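Codance 4 review: recording demonstrations in simulation

Posted September 30, 2024

Codance is a recording package from Nandetti for collecting demonstrations in a simulated workspace. The operator drives a two-armed robot, and each run is saved with joint positions, gripper state and camera views. We used it for one task set and kept 764 runs.

Setup is plain. Scenes load from a text file, and the Catterall importer accepted our arm models after one change to the joint limits. Saving is reliable. Of the first 99 runs, 4 had to be discarded, all for operator error.

Labelling is weaker. Each run takes a single text label, so a failed grasp followed by a good one has to be split by hand. The Henier plug-in does this better but costs extra.

The robot-mounted view is the one we train on most. It is rendered from just above the body, so a raised arm takes up the middle of the picture and a large surface behind it can fill most of the upper part.
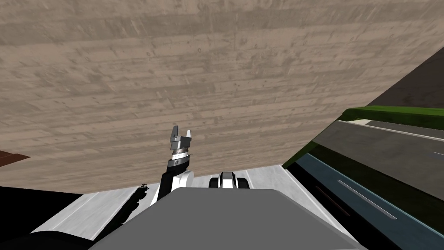
Field of view is set per scene and cannot be changed during a run. Check it before recording a long batch. Shadows can be turned off, though we left them on.

Recommended for small teams with their own labelling script. Export to other formats is due in November.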